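Talavera Community Rooms
Progress report to the Enska Fund
2023-04-22

Dear friends at Enska,

It is a real pleasure to be writing to you again, and I hope you will forgive me if this runs on a bit, as there is a good deal to tell since our last letter. When you agreed to help us turn the old Candero hall into a place where neighbors could cook, read and learn together, we promised to keep you up to date on the good and the bad alike, and we have some of each.

The good first! The evening English classes are full. We began with 2 groups and had meant to stay that way until summer, but so many people asked that we opened up the small room behind the kitchen as well, and that is now used for the beginners. Attendance has held up nicely even through the wet weeks, when the walk from the bus stop is no fun at all. The lending shelf has also grown faster than we had planned for, mostly with cookbooks and children's stories (the children's stories come back sticky, but they do come back).

On the building side, the new windows are in on the street side and the drafts we complained of in our last report are gone. The wood floor has been kept, as you hoped it would be, and we are very fond of it.
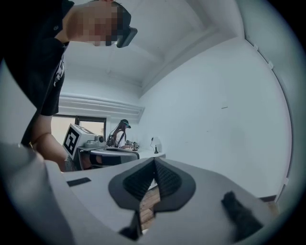

Wooden flooring, April.

Now for the less cheerful part. The heating work cost $1,225 more than the quote we sent you, as the pipes along the back wall had to be replaced. We have covered this from our own reserve and are not asking you for anything further, but it does mean the garden beds will have to wait. Plandetti, who are doing the kitchen for us, have also asked for 4 more weeks for the counters. We grumbled, and then we said yes, and the cooking club is meeting in the church basement until they finish.

In May we plan to start the Saturday-style family lunches we described in our proposal, though on a weekday evening, which suits the parents better. There will be 8 of them in the first run. We would love for someone from your office to come to one and eat with us.

A full statement of spending is attached, with receipts for the windows and the heating. Please do call if any of it is unclear.

With warm thanks,
The Director, Talavera Community Rooms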